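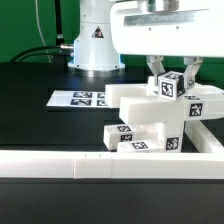
Fig. 1. White blocks with marker tags, stacked crosswise, one long block reaching out to the left.

Structures for Beginners, handout 6: Stacks, overhangs and what we think we know about them

Most of you arrive believing that a tower of blocks falls over because it is tall. I would like you to doubt that by the end of the session. Height gets the blame because height is what people notice. Look at a stack that has gone over and ask where the weight was sitting, and the answer is usually more useful.

1. The one rule worth keeping

A block resting on another stays put as long as its centre of gravity is above the part that holds it up. Push it past that and it tips. With a plain, even block the centre is in the middle, so you can slide it out by just under half its length. The long block in Fig. 1 reaches well out towards the left. Whether that is alarming depends on what lies on its other end and how heavy it is, and a picture won't tell you either of those things. Please don't write "clearly unstable" in your answers. I have marked a lot of scripts saying so, and very few of them had a number in them.

2. Crosswise layers

The usual claim is that laying each layer across the one below makes a tower strong. I am not convinced "strong" is the right word. Crossing the layers spreads the support in both directions, and that helps if the blocks are the same thickness. If they aren't, the thick ones carry the load and the thin ones sit there looking helpful. The Urnska building set, which the department bought in June, is sold as perfectly even. Measure yours before you believe it.

3. Leaning pieces

There is a slanted bar on the right of the figure. Students like to call any leaning piece a brace. A brace has to push or pull on something at both ends. A bar that is merely leaning adds a sideways shove, and the only thing resisting it may be friction. Decide which you have before you draw the arrows.

4. Markers

The printed square tags let you say where a block is and which way it faces. They say nothing about the force between two blocks. The Grornix worksheet runs these two ideas together on its second page – ignore that paragraph.

5. For the practical

Build a stack of 26 blocks with at least one overhang. Sketch it from the front and the side, and mark the centre of gravity of every block that sticks out. Then add one more block on top, slowly, and write down your prediction first. A prediction written afterwards gets no marks, however neat.

Bring a ruler. The ones in the drawer have worn ends and start somewhere past zero.

Related handouts
Handout 4: Friction, and why the tables in the textbook disagree
Handout 5: Finding the centre of an awkward shape
Handout 7: Arches without glue
Mohmand blocks: notes on uneven sets

Shares 6 | Comments 2
Fandanus Open Course Notes | Contact the course office | Back to top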